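Sorting the last bit of a toy bin - blocks mixed with junk

apinya_k
Down to the dregs of the big toy bin. Started with 1000 pieces give or take, most went into drawers by color. Now its just strays and I keep stalling. Do you sort the leftovers or dump them in a misc box?

BPrieto
Misc box. Always. Mine's been going since September, no regrets

joar_m
Disagree. Misc box is where parts go to die. I had one, 900 pieces in there before I gave up and resorted the lot. Took me 14 evenings. Do the strays now.

BPrieto
14 evenings lol. Thats my point, life's short

anselmo.a
Depends what's left. Blocks go back with blocks, takes a minute. Hardware gets its own jar. Don't let metal bits ride around with the toys, they scratch the studs up.

apinya_k
ok so what's on the floor of it right now. Red block and a blue one up near the shiny panel, plus what looks like a nut down front. Clear thing on the left, no clue 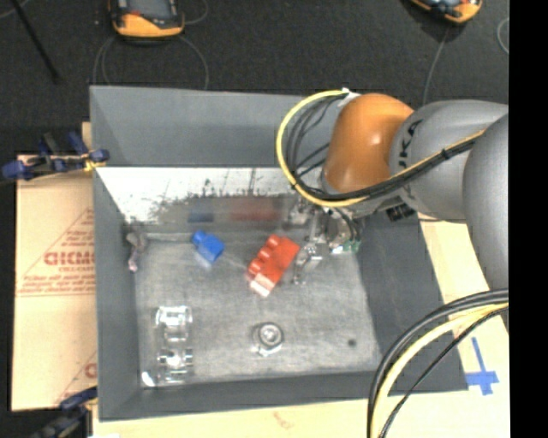
Re: Sorting the last bit of a toy bin

joar_m
Two blocks!! Just put them away

anselmo.a
Nut in the jar. Clear thing - set it aside till you know what it goes to. And wipe the bin before you refill, grit gets everywhere

BPrieto
Still say misc box. Label it if it makes joar happy

apinya_k
fine, blocks in drawers, rest in a jar. Will do it after dinner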